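Toy Library Notes: Painted Blocks and How We Look After Them
10 December 2020

The Natero toy library is open for pickup only through the rest of the month. Please order by phone or leave a list in the box by the side door. Most of this item is about blocks, which have been our most borrowed thing since October, and about a few changes to how we lend them.

Why blocks are going out so fast

Families are home more and have run through the puzzles. A puzzle gets done twice and goes back in the closet. Blocks stay out on the floor for the whole loan. Several parents have asked if they can keep a set past the usual two weeks. The answer is yes, once, if there is no one waiting. Call before the due date and Shu-fen Kwan will check the list for you.

We have also had questions about which sets suit which ages. The large painted cubes are fine for toddlers. The Brikier sets have small connecting pieces and we only lend them to homes where the youngest child is over three. The Tai stacking set is back on the shelf after a long repair and can be borrowed by anyone.

Cleaning at home

You do not have to clean blocks before you bring them back. We clean everything here, and then it sits for 7 days before it goes out again. If you want to wipe them during the loan, please follow these points.

Use a cloth that has been wrung out well. Painted wood should never go in the sink or the dishwasher. We lost most of a set that way in October, and the paint came off in strips.

Use plain water with a drop of dish soap. No bleach and no spray cleaners.

Dry each block with a towel right away and leave it in the open air overnight. Do not put blocks on a radiator or in front of a heater. The wood can split.

Crayon comes off with a dab of baking soda on a damp cloth. Rub lightly. If the mark stays, leave it and tell us.

Wear and touch-ups

Painted cubes get chewed, dropped and thrown down stairs. We expect this and do not charge for it. Mavis Delacroix repaints our worn cubes at home with a water-based paint meant for toys, and she would like everyone to know that a chipped cube is a ten-minute job, so please don't hide it at the bottom of the basket. She sands the chip, wipes off the dust, and puts on two thin coats. Thick coats stay tacky and the blocks stick to each other in storage.

Colors may vary a little within a set after touch-ups. The green has been the hardest one to match. If your child sorts by color and objects to a green that isn't quite the same green, let us know and we will try to swap it.

Three cubes, three things to do

This is the activity sheet that goes out with the starter cubes. All you need is a blue cube, a green cube, a red cube, a basket and a clear table.

1. Line them up. Put the cubes in a row with space between them. Blue, green, red is the order we use on the sheet. Name each color as you touch it, then let your child do the naming. The row doesn't have to be straight.

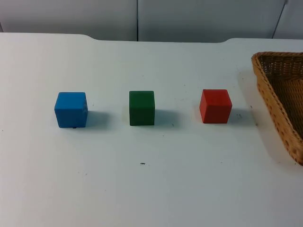

2. Which one moved? Have your child close their eyes while you trade two of the cubes. Ask what is different. Older children will want to do the trading themselves, and they will probably pick harder changes than you did, such as turning one cube so a corner points forward.

3. Put them away by color. Call out a color and have your child drop that cube in the basket. When all three are in, take them out and call a new order. For a child who finds this easy, call all three colors at once and see if they can remember.

Pickup and returns

Returns go in the gray bin inside the Porkeo Street entrance. Please tie a tag with your family name to the basket or bag. Loose blocks without a tag take us a long time to sort out.

We now have 900 items in the catalog, and the printed list is at the side door. Take one home if you don't use the online version. If you have wooden blocks to donate, painted or plain, we can take them in any quantity as long as they are bigger than a golf ball and not cracked. Leave a note with your phone number so Mavis can call you if she has a question about the paint.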